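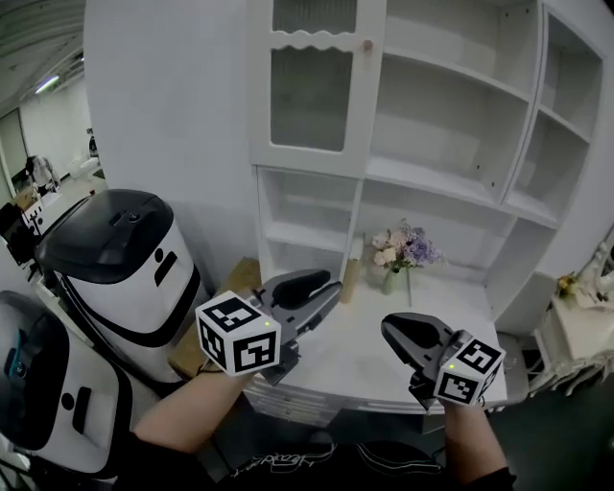
Unit 4: Dressing the Empty Hutch
Course handout, Furnishing Small Rooms
Instructor: Mirta Valdebenito

Read this before the March session. I will know if you didn't.

4.1 Starting from bare shelves
A tall white hutch with nothing on its shelves makes people panic. They go out and buy 17 ceramic owls. Please leave the shelves alone until the countertop is settled, as everything above takes its cue from there.

4.2 The flowers
Artificial is fine. Pale pink, cream and lavender sit well against white, and a slim clear glass vase keeps the bunch small. Set it slightly off center. Dead center says hotel lobby - we'll look at the Erkness lobby in Unit 6, and you'll see.

4.3 Trim and curves
Scalloped trim on a glass door is already decoration. So is a column of curved compartments at the end. Anything frilly you add will be the third frill, and I take off points at two.

4.4 Working order
1. Wipe the counter, back panel included.
2. Place the vase, then stand well back.
3. Talk it over with your partner before anyone touches a shelf.
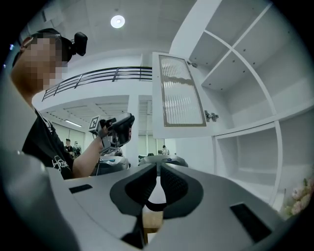 4.5 Homework
Sketch one hutch, shelves and counter, on a budget of 65 dollars. Last term someone spent 429. It was mostly owls.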